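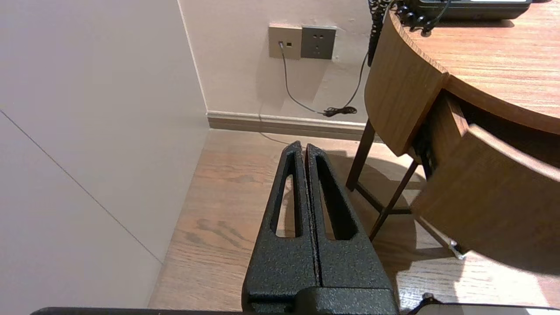

Part-time Bookings and Front Desk Person, Fundwood Community Hall

Posted Dec 19, 2019
Hours: 20 a week, term time and holidays
Reports to: Agnese Sakalauskas, hall manager
Start: February, earlier if you can

We need someone for the desk. Current person is moving away and we'd like a bit of overlap so the new one isn't left guessing at the key cupboard. If you're quick, friendly and can read your own handwriting, keep going.

About the hall

Two rooms for hire, a kitchen, a small office, and a yard at the back with space for nine cars if everyone parks properly. They don't. Built as a chapel, then a carpet shop, then us. The main hall takes 171 people standing, fewer with tables out. The Lostis Room upstairs is smaller and gets used for classes, meetings, the odd wake. No lift yet, so upstairs bookings need a question asked at the time of booking. More on that below.

Last year we took 546 bookings. Toddler groups, choir, tai chi, blood pressure checks, birthday parties, a wedding or two, the model railway people (twice a year, take over everything, very tidy afterwards). Most are regulars. Some ring up the day before and want the whole place till midnight.

What you'd be doing

Answering the phone and the emails. Emails are the bigger job. We try to get back to everyone by the end of the next working day and at the moment we don't manage it.

Putting bookings in the diary. There is a computer diary and a paper diary. Yes both. The paper one goes when Agnese is happy with the computer one, which may be while yet.

Sending out invoices and chasing the late ones. Mostly the same four or five groups. You need to be able to ask for money politely and then ask again less politely.

Showing people round. Usually early evening. Ten minutes, lights on, where's the kitchen, how do the tables fold, please don't use tape on the walls.

Opening up and locking up on your shifts. Alarm, back door, heating off, check both toilets.

Setting out chairs for the afternoon groups. They stack, they're not heavy but there are a lot of them. If lifting is a problem for you say so in your application and we'll sort the shifts so somebody else does that part.

Keeping the noticeboard up to date. Old posters down, please. We had one up for a jumble sale from two summers ago.

Ordering tea, loo roll, bin bags, light bulbs. There's an account with Bosell for most of it and petty cash for the rest. Receipts!

What we're after

Somebody who has dealt with the public before. Shop, surgery, school office, library, pub, anything. We don't mind which.

Comfortable with email and a basic spreadsheet. We'll show you the booking system, takes a morning to learn.

Calm. Two parties will turn up for the same room at some point and it'll be you standing there.

On time. Groups wait outside in the rain if the door isn't open.

Able to work some evenings and roughly every third weekend. This bit isn't flexible, sorry, it's when people hire halls.

Nice to have but not needed: first aid certificate, food hygiene, a second language, knowing which end of a fuse box is which. We'll pay for the first aid course if you haven't got it.

We will need two references and a basic DBS check. We pay for the check.

Hours and pay

20 hours a week over four days, worked out on a rota a month ahead. Typical week is two afternoons, one evening, one morning. Weekend shifts are swapped in, not added on top.

Hourly rate is in the pack, same scale as the rest of the staff, goes up after six months. Paid monthly into your bank. Holiday is 28 days pro rata including bank holidays. Workplace pension. Three month probation, with a sit down half way through so there are no surprises at the end.

You also get free use of the Lostis Room once a month for anything of your own, so long as it isn't booked. The last desk person ran a sewing circle in it and it's still going.

Who you'd work with

Agnese, who runs the place and is in most days. Majdi Issa, who does the building side, so heating, gutters, doors that stick, and covers the desk when you're off. Two cleaners on early mornings. It's a small team and you will be on your own in the building for part of some shifts. There's a phone tree and a panic button but think about whether that suits you before applying.

Access

Ground floor is level from the street, with an accesible toilet and a hearing loop in the main hall. The office is on the ground floor too. Upstairs is by stairs only, 2 flights. We can move tours of the Lostis Room to a colleague if you can't get up there, it wouldn't count against you. Tell us what you need for the interview as well, large print, a quieter room, different time, whatever it is.

Getting here

Five minutes' walk from the bus stop on Kütt Lane. Bikes go in the side passage. Parking in the yard is free for staff but see above.

How to apply

No long form. Send us a CV, two pages at most, and a short letter or email saying:

why this job
what you've done that's like it
which evenings you can't do, if any
when you could start

Mark it DESK JOB so it doesn't get lost with the bookings. Post it, hand it in at the office or email it to the hall address on our Contact page. If you'd rather record it as a voice message instead of writing a letter, that's fine, but keep it under five minutes and we'll still want the CV.

Closing date is on the Contact page with the pack. We'll reply to everybody, yes or no. Interviews are at the hall, half an hour with Agnese and Majdi, then a short go at replying to three made up emails. Nothing tricky, we want to see how you'd put things to a cross customer.

Questions first? Ring the office and ask for Agnese, mornings are best. If the machine picks up leave your number slowly, twice. Last week we had a lovely message from somebody interested in the job and couldn't make out a single digit, so if that was you please ring agian.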